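The Smell of Saturday in Bovcombe

If you walk down the hill into Bovcombe before seven on a Saturday you will smell the place a good while before you see it, and if you are anything like me you'll find your feet going a little faster. Sylvie Poirier has had the ovens on since the small hours by then, and there is usually a short, sleepy queue along the wall of the old chapel, dogs and all.

She came to the village 31 years ago for what was meant to be a summer, and has been baking the same plain white tin loaf ever since (there are fancier ones on the shelf now, seeded and plaited and goodness knows what, but it's the tin loaf that goes first). "People want bread they can put marmalade on," she told me, flouring her hands. "They get cross if the holes are too big!"

The dough is slow. She mixes it the evening before, leaves it in the cool back room and gives the tins 90 minutes by the oven before they go in. In September, when the walkers come through, she and her baker, Fikri Simanjuntak, turn out more than 1000 loaves in a week, and Fikri still takes one home every night under his arm. He grew up on rice and says he had no opinion on toast at all until he was thirty. He has plenty now — second-day bread, never first, and butter right to the corners while you can still hear it crackle.

I bought two loaves, meaning to freeze one, and ate the end off the first before I'd reached the bridge. The rest kept nicely until Tuesday's breakfast, wrapped in a tea towel, and I shall be back down the hill for more.

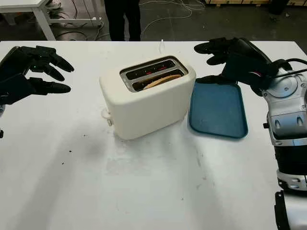

A slice in the toaster, with a blue tray alongside.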